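The woman who cleared 300 jelly cups off her table

I got to Bemham a little after four in the afternoon, which she had told me was the worst possible time, and I'm so glad I didn't listen.

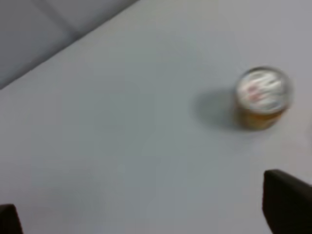 She packs snack boxes for the after-school club at Tapia Hall, sixteen kids a table, and she does it all at home on one big gray table that takes up most of her back room. I'd come to talk about how she keeps a space like that in order (mine is a disaster, as regular readers know). She didn't want me to use her name. "Call me the table lady," she said. "Everyone at the hall does."

The table came first. She bought it from Prumer, secondhand, and she picked it for the color. "I wanted dull," she told me. "My old one had a pattern all over it and I'd lose things on it. A lid, a spoon, my glasses. On plain gray I can see one cup from the doorway."

And her rule is that the table has to be clear before she goes to bed. Every night! I asked what happens if she's tired and she gave me a look. "Then I'm tired for ten more minutes."

We talked a lot about little cups, more than I'd planned. Fruit, jelly, juice, anything single-serve. She used to stack them in towers, until a tower went over during a phone call and she spent the evening with a mop. Now they go straight from the carton into the boxes, two rows at a time, and no carton gets opened until the last one is flat and in the recycling. Her biggest order was 300 cups for the summer fair in May. "I had them in the hallway. I had them on the stairs. My sister came over and walked right back out."

What about leftovers? There's always an odd one, she said, and the odd one stays out on the table where she'll see it. "If I put it in a cupboard, I find it at Christmas." She usually has it herself, standing up, before she wipes down.

The wiping is quick: warm water, a drop of soap, a dry cloth after. She tried a spray from Skornum for a while and went off it. "It smelled like a dentist."

I asked if she'd ever want a second table and she laughed so hard she had to sit down. "I'd fill it. You'd fill it too." She's right, I would. I have two tables at home and I can't currently eat at either of them.

She walked me out past the recycling and handed me a flattened carton to drop in the bin on my way.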